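Visit to the Rerden cable works, March

Reception and drawing shop

Marit Sjögren met us at the gate at 9.30 and issued ear protection. Copper rod is drawn down through a series of dies, then annealed in line. The drawing speed was not disclosed. Line 2 was stopped for a die change.

Jacketing

Pralus compound is dried before extrusion and coloured at the hopper. Samples are left loose on a bench to show any set from the drum. The pink grade kept a fairly open curve. 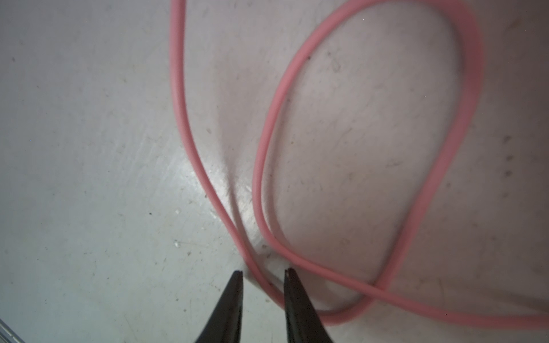 Testing and dispatch

Each drum is spark tested over its full length. Mizanur Debnath showed us the bend rig, which had 475 cycles on the counter. Drums for Grustora leave from bay 5. Parking is limited and the canteen closes at 14.00.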